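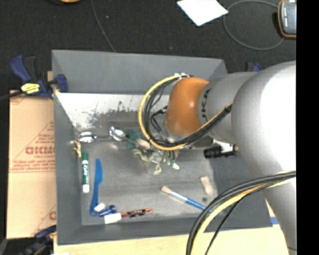
Attachment 1: gray bin, small items on the floor of it

Subject: Re: [storage-list] Label adhesive failing on gray bins

> We have 200 gray polypropylene bins in the Quintanilla stockroom and the
> Panura labels are lifting at the corners after one winter. Surface was
> wiped with a dry cloth before application. Is this the adhesive or the
> plastic? I would like to settle it before ordering another 3,000.

Mostly the plastic. Polypropylene has low surface energy and a general-purpose acrylic adhesive does not wet it well. Initial tack feels fine, then the corners go, starting wherever the label stock is stiffest. A dry cloth also leaves mold release and dust in place.

We had the same trouble at the Dulten site. What we do now:

Wipe with isopropyl alcohol and let it flash off. Apply with a roller, center outward, at room temperature. Leave the bin alone for a day before it goes anywhere cold. Round the label corners if your printer supply comes that way.

For stock, ask Umon for the rubber-based version of the same label. It has poor UV resistance, so keep the acrylic for anything near the loading doors. We tested 8 bins of each type from October through the end of winter. On the acrylic set 5 had at least one lifted corner. On the rubber set there were none.

Placement matters too. Anything on a face that rubs against the next bin will wear off regardless of adhesive. We use the short end, well below the rim.

I would not order the full quantity yet. Get one roll, label a shelf's worth, and check it after a month in the coldest aisle.

One question back: are your bins new or reground material? The reground ones gave us more scatter in the peel tests and I never found out why.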